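By the time the kettle had boiled, the co-founder of Jondari had already apologised twice for the noise and once for the biscuits, and we hadn't yet sat down. The firm rents out robot arms and hands by the month to small packing businesses, under the name Gostero, and I had come to ask whether a firm with a handful of staff and a cramped back room would really get much use out of one.

"It depends what you pack," she said, and then talked very happily for nearly an hour. "If everything you send out is the same box, there are cheaper machines and I'll tell you so. We're for people whose orders are all odds and ends - a bottle, then a sachet, then something in a slippery wrapper that wants to slide off the table."

The monthly fee for the basic arm is £551, with the jointed hand a further £129, and both come with a fitting visit and a day of training. I said that sounded like a fair bit for a small shop. She didn't argue. "It is a fair bit. We ask people to try it for a month first, and we'd much sooner have it back than have it sitting under a sheet."

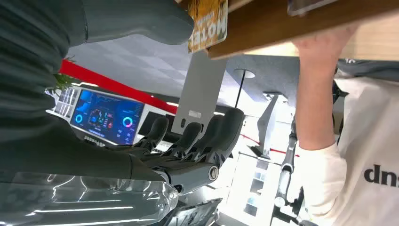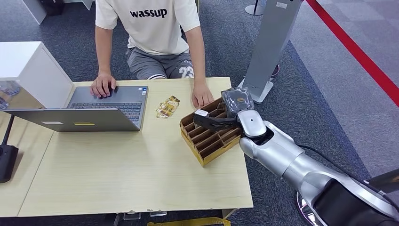
A clear bottle in the jointed hand (first picture) and a wrapped item over a divided cardboard box (second).

The divided box, she told me, is where most customers begin. Somebody sits down with the laptop, tells the software what belongs in which slot, and carries on from there. "Small packets are horrible things. They're shiny, they crumple, they never lie the same way twice. We spent most of last winter on packets and I still dream about them."

Bottles came later, after a customer called Daher, who send out bath oils, asked whether the same setup could manage them. That led to the hand, and the hand led to a good many arguments in the office about how hard it ought to squeeze. It now has 37 saved grips, most of which, she admitted cheerfully, people never touch. "They find four they like and stick with them. I'm the same with the washing machine."

I asked about speed, as everybody does. Daher's arm puts away about 600 items in a shift, and she was quick to say that a practised person would beat it easily before lunch. What the customers seem to like is that it carries on through the dull part of the afternoon while they answer the phone. It does stop and ask for help, more often in the first week than afterwards, and she thinks buyers should be told that plainly.

Next on the list is Jenow, a simpler version of the software for people who don't want to look at a settings page at all. She hopes to have it with the first customers in April, though she laughed when I wrote the month down and asked me to put "hopes" in as well, so I have.

14 comments
Shared 22 times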